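Magazine > Home Life > Small Spaces

The Laundry Pile and Me

By Maja Sowa
4 minute read

I have been folding clothes since I was tall enough to see over my grandmother's table, and I still can't do a fitted sheet. Let's get that out of the way! But ask me about shirts, shorts, tea towels or those floppy cotton things that never seem to have a right way up, and I will talk until the kettle boils dry.

My apartment in Tundcombe has no laundry room. It has a closet with a machine in it and a stretch of floor where the clean stuff lands (and stays, if I'm in a mood). In January I decided I would fold for 30 minutes every evening, no matter what, and I more or less kept it up. I missed a couple of nights. My sister Meredith came to stay and we watched terrible movies instead, no regrets.

What I learned is that the folding part is quick. It's the finding that eats up your evening. You pull one sleeve and three other things come with it, and then you're holding a knot of cotton with no idea where the collar went. So now I spread everything out first, with gaps between, and I start with whatever is most crumpled while I still have the patience. Two corners, a good shake, lay it flat, smooth from the middle out with the side of your hand. Bright things go off to one side where I can grab them last, as a kind of reward.

I'm fussy about baskets, too. I like plastic with holes in it, in a color you can't lose, and I keep it at the back of the work area so my elbows have room. My old wicker one snagged every sweater I owned and went out with the trash when I moved from Fostercombe.
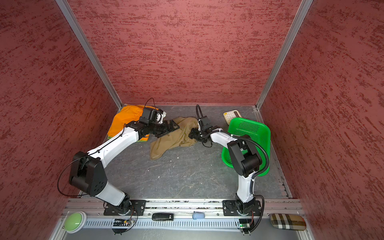
What goes where

Once the folding's done I put everything away right then, even if it's late and the couch is calling. T-shirts stand on their edges in the top drawer, the way my aunt does it, and I can fit 22 in there if I leave out the ones I only wear to paint. Towels go on the hall shelf. Socks get a shoebox, and the singles go in a paper bag that I empty once a year with great sadness.

Next on my list is the ironing, which I have been avoiding since college.

Contact us | Copyright 2019 | Back to top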